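Pratus Wine Preserver, Countertop Model

The Pratus keeps an opened bottle drinkable for up to 15 days. It replaces the air in the bottle with argon and seals the neck with a silicone stopper. It works with still wines only. Do not use it on sparkling wine.

Each argon cartridge treats 11 standard bottles. Press the lever for 3 seconds, wait for the click, then lift the head straight up. The stopper stays in the bottle. 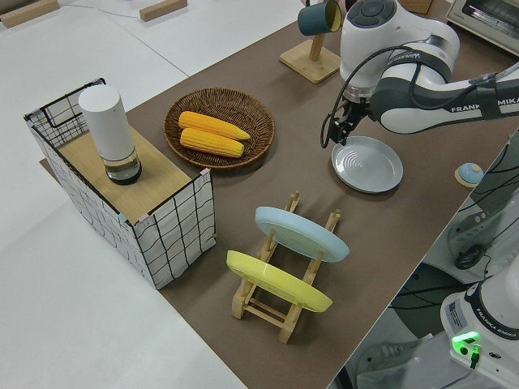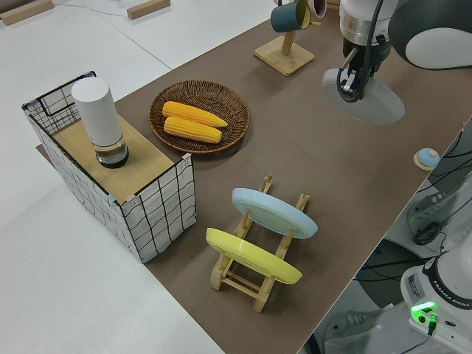 Older reds with heavy sediment should be stood upright for 60 minutes before the first pour. Sediment can clog the intake tube. If that happens, rinse the tube with warm water and let it air dry. No soap.

In the box: preserver head, base, two stoppers, one cartridge, cleaning brush. Bottles are not included. The stoppers fit cork-finish and most screw-cap necks. Magnums need the wide stopper, sold separately under Ebihara accessories.

Customer review, Natsumi Arai: "I open a Chablis in January and drink it a glass at a time. Day nine was still fine, day twelve a bit flat. The lever is stiff at first."

Replacement cartridges ship in packs of four. Empty cartridges can go in with scrap steel.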